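4. Recording a demonstration by remote control

This section covers recording a task with the Pluder hand controller. Hand guiding, where the operator moves the arm directly, is covered in section 3. Use remote control in any room too small for the operator to stand clear of the arm.

Before you start

The base must be parked with both wheel locks down. The controller must be paired and show a solid green light. The task must already exist in the Pramitine task list. If it does not, create it first; demonstrations cannot be moved from one task to another after they are saved.

CAUTION: Keep one hand near the stop button at all times. Releasing the trigger halts the arm but does not cut power to the gripper.

CAUTION: Reduce arm speed to Low before working near glass, mirrors or ceramic fixtures.

Procedure

1. Select the task and press New Demonstration. The session counter goes up by one.

2. Open the wrist view on the operator screen. Both fingertips must be visible. If either one is missing, adjust the camera bracket and repeat the camera check.

3. Open the gripper fully. Every demonstration in a task must begin with the gripper in the same state.

4. Move the arm to the start pose and hold it still until the screen reads READY.

5. Press and hold the trigger. Recording starts when the trigger is fully down.

6. Perform the task at an even pace. Avoid stopping in mid-air to think - pauses are recorded and the robot will learn them.

7. At the end of the task, open the gripper, back the arm away from the work and release the trigger.

8. Mark the demonstration Keep or Discard. Add a note if the room layout has changed.

Note: If the arm touches anything that is not part of the task, mark the demonstration Discard, even when the task was completed.

Note: Vary the start pose slightly between demonstrations, within the limits shown on the screen. Do not vary the order of the steps.

Error codes

Code 177: Controller signal lost. The arm holds its position. Move closer to the base and pair again. The current demonstration is not saved.

Code 2974: Wrist view delayed. Stop recording, close any other program using the network and wait for the warning to clear.

Working in bathrooms

Set up each fixture as a separate task. A shower tray and a toilet need different approach paths, and mixing them under one task name gives poor results. Leave doors and lids in the same position for the full set. Approach glass panels from the side, never head-on, and keep the fingers clear of hanging hoses. Check the wrist view for glare on white surfaces before the first recording.

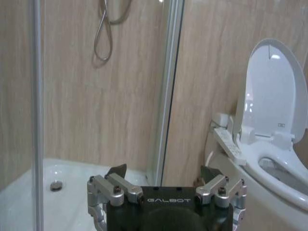
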